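カテゴリー:見学・おでかけ/道具と台所

エスホルム(Esholm)の公開日に行ってきた。八月の、よりによっていちばん暑い時間帯である。駅からバスで七つ目の停留所、そこから坂。案内には「徒歩すぐ」とあったが、坂のことは書いていなかった。

ルタル(Rutar)という台所まわりの工房が、年に一度だけ作業場と試用室を開ける。定員は一回20人。入口で靴にカバーをかけさせられ、首から札を下げる。私の札は1429番だった。20人しかいないのにどういう番号なのか、受付で聞いてみたら「通し番号です」と言われた。いつからの通しなのかは受付の人も知らなかった。

最初の部屋は木工で、板を削る匂いがとてもよかった。よかったのだが、説明の大半は集塵機の音で聞こえなかった。案内役のルツィナ・ステンピエン(Lucyna Stępień)さんは声を張るのが好きではないらしく、機械が止まるまで黙って待ち、止まると二言三言話し、また動き出すと黙る。おかげで私は木材の乾燥について、とびとびの知識を得た。含水率の話と、前の社屋の雨漏りの話が、たぶん途中でつながっている。

目当ては二つ目の試用室だった。ここでは天板の上に実際の調理家電を置いて、使い勝手を見る。家電売り場では何でも小さく見えるのに、家に持ち帰ると台所の半分がなくなる、あの現象を研究している部屋だと私は理解した。ステンピエンさんにそう言ったら、少し考えてから「置き場所の検討です」と訂正された。 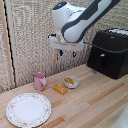 わが家にも去年から黒い箱型の調理家電がある。買う前は「毎日使う」と家族に宣言し、いまは上にパンと郵便物が載っている。だから家電を机の奥に寄せるか手前に出すかという話には、人より熱心に耳を傾けたつもりだ。ステンピエンさんによると、奥に寄せたがる人がほとんどだが、取っ手を引くときに手前の余白が要るので、寄せればよいというものでもないらしい。それから放熱。壁にぴったり付けている人は、と聞かれて、私を含む四人が手を挙げた。挙げなかった人たちも目が泳いでいた。

つや消しの黒についても質問が出た。指紋が目立ちませんか、と前列の男性。目立ちます、とステンピエンさん。以上だった。工場見学でこれほど正直な回答を聞いたのは初めてで、ここだけで坂を上った甲斐がある。取っ手は縦型がいいか横型がいいかで参加者同士がしばらく揉め、決着しないまま時間切れになった。私は縦型派である。理由は、うちのがそうだからだ。

後ろに布を下げた一角というのは、それだけで妙に写真館めいて見える。ベージュのざっくりした織りで、近所の喫茶店の座布団を思い出した。隣の夫婦が「この布、売店にあるかしら」と話していたが、なかった。売店にあったのは鍋敷きと、ピルクルラ(Pirkurura)という名前の木部用ワックスである。ピルクルラは発音しにくいせいか、会計の人も「こちらのワックス」で通していた。

休憩をはさんで、天板の話に移った。担当はダニヤル・シアル(Daniyal Sial)さん。こちらは声がよく通る。集塵機の部屋と担当を入れ替えたほうがいいのではと思ったが、よその会社の人事なので黙っていた。

シアルさんは木目を褒めるときだけ早口になる。淡い色の天板は部屋が明るく見える代わりに、コーヒーの輪じみが一生の思い出になる。濃い色は輪じみを隠す代わりに、小麦粉を一粒残らず公開する。どちらを選んでも何かを諦めるので、あとは自分がコーヒーと小麦粉のどちらをよくこぼすかだという。私は両方こぼす。

木目の向きにも好みがあって、奥行き方向に通すと机が深く見え、横に通すと広く見えるそうだ。半信半疑で立つ位置を変えてみたら、確かにそんな気がしてきた。暑さのせいかもしれない。同じ一枚の中でも、赤みのあるところと灰色がかったところがあり、シアルさんはそれを「天気」と呼んでいた。晴れ間と曇りのある板のほうが飽きないのだという。

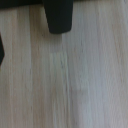
淡い色の天板。縦に流れる木目と、場所による色の違い。

最後の質疑では、カカケル(Kakakhel)の天板とどちらが丈夫かという、よその名前を出す人が必ず一人いる種類の質問が出た。シアルさんは「あちらもいい板です」とだけ答えて、次の人を指した。次の人はトイレの場所を聞いた。

帰りに鍋敷きを一枚買った。家の天板はもう輪じみだらけなので手遅れなのだが、手ぶらで坂を下りるのも癪である。帰宅して、例の黒い箱を壁から少し離した。裏から輪ゴムが四本と、探していた計量スプーンが出てきた。郵便物はまだ上に載っている。

次回の公開日は未定とのこと。行く人は、歩きやすい靴と飲み物を。靴カバーは大きめのほうをもらうといい。小さいほうは、私の足では廊下の途中で脱げた。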